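Print this article
E-mail this article

4.2 Ball-in-bowl task

The second task uses both arms of the Vilgate station. A small ball is picked up by one arm and released into a bowl standing on the table. The other arm may steady the bowl or stay clear of it, and the operator is free to choose. We kept the table covered with a black cloth for all sessions, as the wrist cameras lost exposure on the bare surface during our first trials in February.

We collected 2161 demonstrations. An episode was kept if the ball came to rest in the bowl and the bowl was still upright at the end. Feven Lencho checked every episode by hand and removed 173 in which the ball was dropped early or rolled off the rim. The bowl was moved to a new position after every 50 episodes. As Figure 3 shows, the ball is carried well above the cloth, and the policy must judge both the height and the distance of the rim before it opens the gripper. 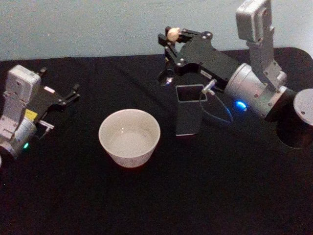
Figure 3. Ball-in-bowl task. The right gripper holds the ball, the bowl is empty and the left gripper is open.

4.3 Baselines

We compare our method, Swati, with 2 baselines. Hendirik predicts one action at a time from the current view and has no memory of earlier steps. Cestutau predicts short chunks of actions for each arm separately, and the two sets of actions are joined only when they are sent to the controller. Both were trained on the same episodes as Swati, with the same image size and the same split.

Hendirik often opened the gripper too soon when the bowl stood near the back of the table. Cestutau placed the ball more reliably, but its left arm sometimes drifted towards the rim while the right arm was still moving. We did not tune either baseline beyond the learning rate.

Print | E-mail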